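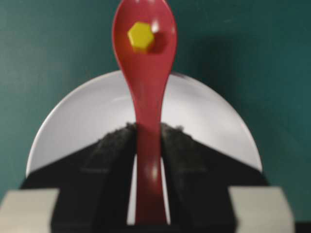

# Mukon, a kitchen arm built at home

**Red spoon, yellow hexagon.** The handle is held between the two black fingers, and the piece lies in the bowl of the spoon. The white plate is behind.

My name is Torbjørn Halvorsen, and Mukon is the robot arm I have been building in my spare room since August. I wanted a machine that can use a simple tool from the kitchen. A spoon seemed to me a modest goal. It has taken more evenings than I like to say to my family.

I keep this gallery page for the people at the Werell workshop, where I cut the parts for the base, and for other hobby builders who have asked me how the grip is made. My English is not perfect, so please write to me if something is unclear.

## About the grip

The fingers are black and have rough gray pads on the inner side. My first fingers had no pads at all. A smooth spoon handle turned between them each time the wrist moved, and the load went on the floor. I tried to solve this by closing the fingers harder, but then the motor became hot and the arm stopped after a few minutes. With the pads I can use much less force.

I would advise you to glue the pads before you set the closed position of the fingers. I did it in the opposite order and had to repeat the whole adjustment.

## About the spoon and the load

Plastic spoons are light and cheap, and I am not sad if one breaks. The small hexagon is a good load for practice. With dry rice, which I used in the beginning, I was always cleaning, and I still find grains under the shelf.

The red color also helps. My program looks for the spoon by its color, and against the teal-green background it finds the edges without much trouble. Against my old brown curtain it was often confused.

## Some numbers

- Versions of the fingers: 3
- Moves recorded until 8th September: 1,182
- Moves in the longest session: 400
- Screws in the arm, without the base: 37

## What I want to do next

The arm can lift and turn the spoon, but it is still slow when it must empty it. I think that the wrist needs a stronger motor. A friend has offered me one from his old Zendeo project, and I will test it when I have made a new bracket. The bracket must be a little wider than the present one, and for this I need to go back to Werell and wait for my turn at the saw.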